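The Long Take at Cutamcombe

Regional cinema seldom receives the patience it asks of its audience. "The Ferry Clerk," the second feature from director Salamatu Bako, opened in February at the Okonkwo, the 313-seat repertory house in Cutamcombe, and was expected to close within the week. It is still playing there, twice daily, and the evening showing has been moved to the larger of the theater's two auditoriums.

The film follows Ezra, a ticket clerk at a river crossing that is to be replaced by a bridge. Kayode Abubakar plays him as a man who has spent so long behind a window that he has forgotten how to stand in a room. Abubakar is known chiefly for stage comedy, and admirers of that work may be surprised by how little he does here. He counts change. He folds and refolds a timetable. When the county inspector arrives with the closing notice, he reads it to the end, thanks her, and sells her a return ticket.

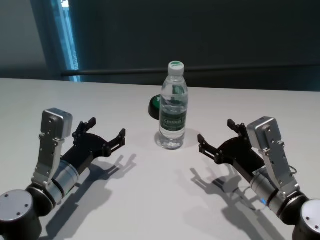 Bako's first feature, "Sesham," was shot in 16 days with a borrowed crew and showed it. The new picture is a more settled piece of work. Its longest shot, a crossing in fog with the engine cutting in and out, runs well past the point at which most directors would have looked for an exit. The camera stays with the passengers. A boy falls asleep against a stranger's coat, and the stranger, played by Jovita Maldonado in her only appearance, decides to let him be.

Much of the credit belongs to the cinematographer, Musa Nwachukwu, who trained as a still photographer and retains a still photographer's habits. He prefers available light and dislikes moving the camera without cause. "I wanted the river to be in every shot, including the ones where there is no window," he told an audience at the Okonkwo after the second screening. The remark drew laughter, but the film bears him out. Reflections cross the ceiling of the ticket office, and the sound of water continues under scenes set a mile inland.

The screenplay is less secure. Funmilayo Adeleke, adapting her own radio drama, has kept a subplot concerning the clerk's brother and a disputed piece of land at Fundow. On radio it supplied a second voice and a reason for the telephone to ring. On screen it takes up most of the middle section, and the brother, who is discussed at length before he appears, has little to do on arrival. Two scenes at the lawyer's office could be removed without loss. A third, in which the brothers eat a meal in silence and then argue over who will wash the plates, is among the best in the picture.
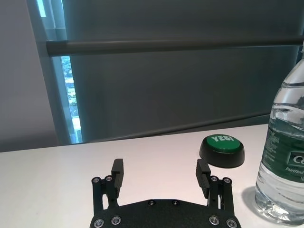
The ending has divided audiences. Bako declines to show the bridge. The last ferry makes its trip, Ezra locks the office, and the film stops on his hand at the shutter, before the shutter comes down. Some viewers have called this evasive. The present writer found it consistent with a story in which every large event takes place on the far bank — the inspector's meetings, the vote, the ribbon — and reaches the clerk only as paper.

There is also the matter of the music. The score is used in 4 places and is unwelcome in two of them, notably the farewell on the landing, where a string figure tells the audience what Abubakar's face has already made plain. The film is otherwise so confident in its quiet that these lapses stand out.

A short season of related titles will accompany the run, beginning with a new print of "Sesham." Screenings are at 7:30 p.m., with an afternoon showing for members.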